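# How the Zirard Kit Learns to Pick Things Up

Have you ever tried to lift a flat card from a smooth floor? It is not so easy, even for your fingers. Now think how it is for a robot!

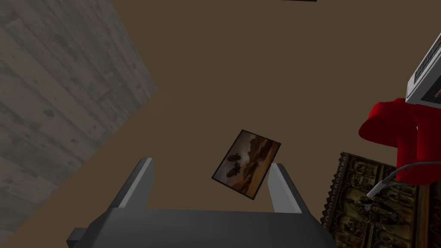 *Two fingers, one small picture. This view is from the computer world of the kit.*

Zirard is a robot kit for school clubs, made by a small company called Urham. It comes in two parts. The first part is a real hand with two fingers, which you build on a table. The second part is a computer world, where the same hand can practice before you build anything.

In the computer world, many things can lie on the floor. In our picture you can find a small landscape photo with a thin black border, a red rounded thing, a white cable and a big gold frame with carvings. The job for the hand is the small photo.

**How does a gripper hold something?**

Your hand has five fingers. This one has only two. They open wide, they go down on both sides of the object, and then they close. Before closing, the fingers must be wider apart than the object. You can test this at home with your thumb and one finger and an eraser.

Flat things are the hardest. There is very little for the fingers to press on, so the hand must go very low, but it must not push into the floor.

**What do you do in the club?**

You choose one object and write the steps for the hand. Then you press Start and watch. If the hand misses, you change one step and try again. The kit can save up to 40 tries for each object, and you may look at old tries whenever you want.

Menaka Khan teaches a robot club for children from age 7. "My pupils like the misses very much," she told us. "They laugh, and after this they ask why."

**What is good, and what is not so good?**

We liked that you can start with the computer part on the first day. The building part is slower, and the screws are small. Ask an adult to help you with the wires.

**Words to know**

- **Gripper:** the hand of a robot.
- **Simulation:** a world made by a computer, where you can practice.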